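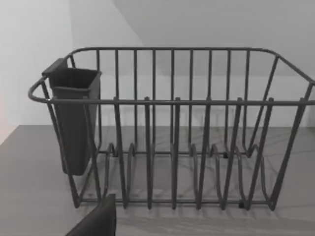 Most kitchens are ventilated badly, and the usual remedy is to buy a stronger extractor. I think the remedy is mistaken. The rated flow of an extractor is measured with free air on both sides of the fan. Once installed, the same fan has to pull against a grease filter, a length of duct, one or two bends and an external flap. It also has to pull against the house, and the house is the part that gets left out of the calculation.

Air leaving a room must be replaced at the same rate. In an older house the replacement comes through gaps around windows, under doors and down the flue. When those gaps are sealed, as they have been across most of the Mostden estate since the window scheme, the fan works against a falling room pressure. Flow drops, noise rises, and steam stays above the hob. A larger fan in the same room reaches the same limit sooner and makes more noise at it.

I fitted a Zemar unit in my own kitchen and measured the flow at the outside grille with the kitchen door shut. It delivered 43 per cent of the figure on the box. With the door open and a hall window on its first catch, it delivered 79 per cent. The fan, filter and duct were unchanged. The only thing altered was the supply of air.
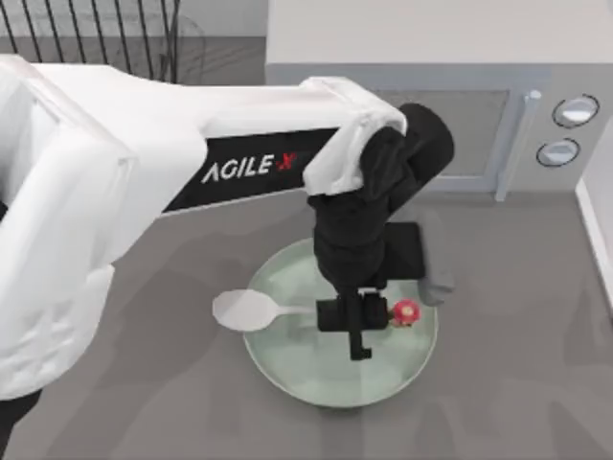 Zacharias objected to an earlier version of this argument on the ground that people will not open a window in winter, and that advice which depends on their doing so is worthless. The objection is fair as far as it goes. A window opened wide for cooking discards a good deal of heat, and the household pays for it.

The answer is a fixed inlet of suitable size, placed on the far side of the room from the hob so that fresh air crosses the floor before it is drawn out. It should have a flap that closes when the fan is off. In the Truditz flats, where inlets were put in during refurbishment, the fans are modest and run on their lowest setting for most purposes. Run-on timers there are set to 30 minutes, which deals with moisture left in the room after the hob is turned off.

Rules for new kitchens should therefore state the flow to be achieved with doors and windows closed, tested in place. At present an installer can satisfy a customer by quoting the box. A test with a hood and meter adds 40 minutes to the job, and the result could be written on a label inside the cupboard door, next to the date the filter was last changed.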